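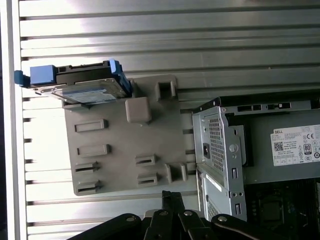

Page last changed: Thursday, 4:40 pm (edit 13, by Paloma B.)

Mail attachments vanishing after the filter update
Ticket status: closed, with one thing still hanging
Opened by: Nest Lougher, Todthorpe front office
Worked by: Paloma Boateng

I'm keeping my notes here as I go so Rhydian can pick this up if I'm out. Sorry in advance for the rambling!

Nest called first thing to say that a supplier had sent her the same price list three times and all she ever got was the message with nothing attached. No bounce, no warning, no little gray note saying something had been removed. Just a polite email saying "please see attached" and no attachment. She'd already told the supplier he was forgetting to add it, and he had sent her a screenshot to show he wasn't, so things were getting a bit frosty between them.

First thing I checked was her own mailbox. Junk folder clean, no odd rules, plenty of space. I had her open the webmail instead of the desktop program and it was the same there, so it wasn't the program on her PC. Then I had the supplier (Griffiths, very patient people) send the list straight to me. Same result. OK, so it's us.

9:50 am
Looked at the Berimer filter box. It took an update overnight, and the release note has one line in it that says the default list of blocked attachment types has been "refreshed." That's all it says. I opened the list and it's a good bit longer than the one I printed back in November. Most of the new ones I'm glad to see, they're script types and shortcut files that no normal person would ever email to anybody. But old-style spreadsheets with macros are on there now too, and so are disk images and a couple of compressed formats I had to look up.

The Griffiths price list is one of the old spreadsheets. It has a macro in it that sorts the parts by code. So the filter did what it was told, and I'm not mad at it for that. What I'm mad about is that it did it silently.

10:15 am
Found out why it was silent. The update put the action for blocked types back to "strip and deliver" and the notice to the recipient is a separate tick box, which is off by default. Ours used to be "hold and notify." I've put it back:

Mail policy > Attachments > Blocked types > Action: Hold message
Notify recipient: on
Notify sender: off
Keep held messages: 31 days

I left the sender notice off on purpose. If somebody is sending us nasty stuff I don't want to be mailing them a helpful reply about which file types we stop.

Saved it, sent a test from my home account with a renamed text file, and it went straight to me with no attachment. Argh. Restarted the filter service, tried again, same thing.

10:40 am
Velimir wandered over and asked if I'd saved it on the policy or on the group. I had saved it on the policy. The Todthorpe office sits in its own group (I'd forgotten, we split it out when they moved) and the group has its own copy of the settings, which also got flipped by the update. My test address is in that group as well. Changed it there and the next test was held properly, with a notice in my inbox inside a minute. Thank you, Velimir.

So, for whoever reads this next: check BOTH places. The group wins over the policy and the screen doesn't tell you that anywhere.

11:30 am
Now for what we've already lost. Anything stripped overnight is gone from the filter, it doesn't keep a copy when it's set to strip. I pulled the log to see who was affected and it promptly fell over with an error 500 when I asked for the whole night. Smaller chunks worked, an hour at a time, which was as fun as it sounds. I've exported the lot as one text file and it's in the shared support folder under "stripped." Each line has the sender, the recipient and the file name, so people can ask for a resend.

Most of it is junk, and I mean real junk. There's a whole batch of "invoice" files from addresses made of random letters, all with double endings on the names. I'm quite happy those never arrived. The ones that look genuine I've marked with a star and I've emailed each person myself.

1:20 pm
Derek Bickerstaff rang. He wants his supplier's files let through, all of them, today, no questions. I said I'd rather not open up a whole file type for one sender, and we had a bit of back and forth. Where we ended up: held messages can be released by me or Rhydian, he sends us a one-line request, and we scan the file in Nudia before it goes on. He's fine with that as long as we're quick. I also asked him to ask the supplier for a version without macros, and he said he'd try.

Nest got her price list at 1:45, released by hand after a clean scan. She has apologized to the supplier, and he was nice about it.

2:30 pm
Rhydian asked why I didn't just roll back the update. I did think about it! The new list is better than our old one though, and the update has a fix in it for the login page that I don't want to lose. I'd rather keep it and babysit the settings.

He also wanted to know if a zipped copy of a blocked file gets through. Tried it. A plain zip gets opened and checked, so it's held. A zip with a password can't be opened by the filter, and ours was set to let those pass, which I didn't love. I've changed it to hold. If you get complaints about payroll files, that'll be why, so release them and send the person to me.

One more small thing. The size limit for a scan got changed too, and anything over it was skipped. It's back at 400 MB now in both the policy and the group.

Still open: I've asked Berimer support if there's a way to stop an update from touching our own settings. Their auto-reply says they've got it. Until I hear more, I've turned automatic updates off for the filter only and put a reminder in the team calendar so it gets done by hand.

4:40 pm
No answer from Berimer yet. Nest is happy for me to close her part, so I'm closing it. Rhydian, the log export is yours if anybody else calls about a missing file.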